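The Second Secretariat

The Tamar Reform Union had, by the beginning of April, two national secretariats. Each possessed a letterhead, a rubber stamp and a set of keys to the building in Kurker Street, and each had written to the other to request the return of the keys.

The Court of Review had been asked to decide which of them was lawful. Its judgement ran to 30 pages and was delivered at ten in the morning. By noon the secretariat loyal to the Wiriya convention had issued a statement welcoming the ruling in full. By half past twelve the secretariat loyal to the Stamberg convention had done the same. Members in the districts, who received both statements by the same post, were invited to be guided by them.

The Deputy Clerk of Records had taken no part in either convention. The post was a minor one under the constitution of the Union, and in the drafting of the resolutions both sides had forgotten to fill it. The Deputy Clerk was accordingly the only officer whose appointment was not in dispute, and continued to work on the second floor, between the two secretariats, with a kettle and the membership register.
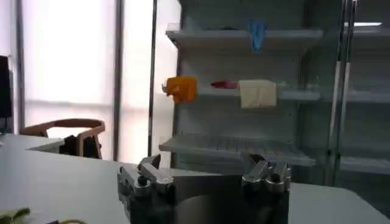 At two in the afternoon a messenger came down from the third floor with a memorandum. It instructed the Deputy Clerk to certify that the register stood at 2317 delegates, that being the number entitled to vote at Wiriya. At twenty past two a messenger came up from the first floor. The memorandum he carried was similar in tone and gave the number as 2000, the remainder having been suspended at Stamberg for attending Wiriya.

The Deputy Clerk signed for both, entered the times of receipt and placed them in the tray marked Pending.

It was the practice of the office to read any document before acting upon it, and the Deputy Clerk now read the judgement. Neither secretariat had yet done so, the copies having gone directly to the persons responsible for welcoming it. The first 28 pages recited the history of the matter. Page 29 dealt with costs. On the last page the Court observed that the appeal before it had been lodged under the wrong schedule, that it therefore declined to hear it, and that the parties were to remain as they had been before the dispute arose.

The Deputy Clerk considered what this meant. Before the dispute arose there had been one secretariat, elected for a term which had since expired. Its members were at present divided between the first and third floors. Under Article 2 of the constitution, where no secretariat was in office, its functions passed to the senior officer whose appointment remained valid.

The kettle boiled and was left to stand. 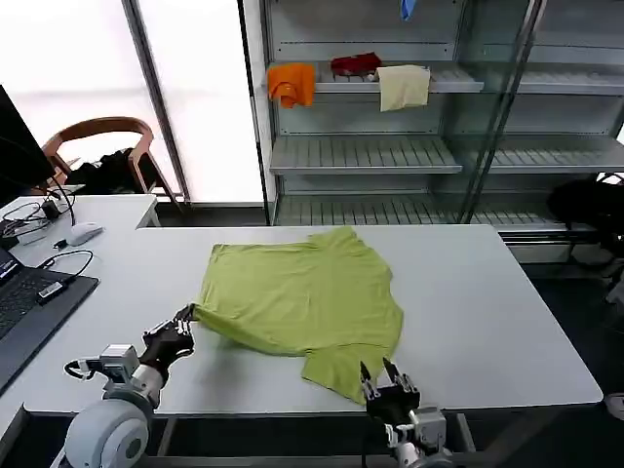
The letter took the remainder of the afternoon. It was addressed to both floors in identical terms. It noted the judgement of the Court, made no comment upon it, and gave notice that a convention would be held at Tamar in accordance with the register, which was open to inspection during office hours. It asked that all keys be handed in at the second floor by five o'clock the following day, against a receipt.

The Deputy Clerk had no stamp but the one used for returned correspondence, and did not use it. The letter was signed by hand and two copies were made.

The lift had been out of order since the winter. The Deputy Clerk climbed to the third floor first, that being the harder journey, and knocked. Inside, somebody was reading a statement aloud to a newspaper by telephone, and had reached the word "vindicated". The voice stopped. A chair was moved back, and the door was opened on the chain.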